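Search notebook Go
Enter keyword

Workshop notebook, Kalinell room
11 September 2020
Written by Ximena Tlapale

Today I worked on the marble-pattern table. I want to find a good layout for the small things before we order more for Fillholm. The potted plant stays on the table as the fixed point, and the other things are changed one by one. I gave 15 minutes to each layout.
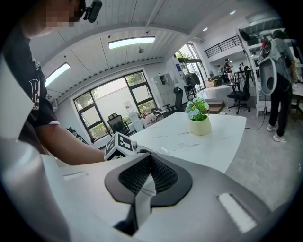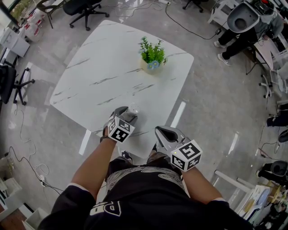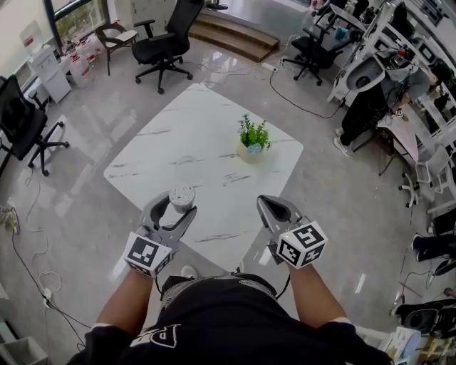 The plant is on the table in all three; the clear glass cup is in the second and the small gray container with holes in the top is in the third.

Notes on the things

- Clear cup: difficult to see against the white top. I would like to try a colored one from Becerra.
- Gray container: the size is good. I prefer it to the cup for the first layouts.
- Plant: please do not move it to the window sill after work. I lost nearly 15 minutes putting it back to its place.
- Table top: the gray veins are weak, so I can not use them as a guide. In October I will ask for 2 small stickers for the corners.

Still open: cables on the floor. They must go closer to the wall before the next layout.

Recent entries
Ratness shelf, second try
Cups and lids, list for Becerra
Fillholm order, page 59

Contact | © Kalinell workshop | Back to top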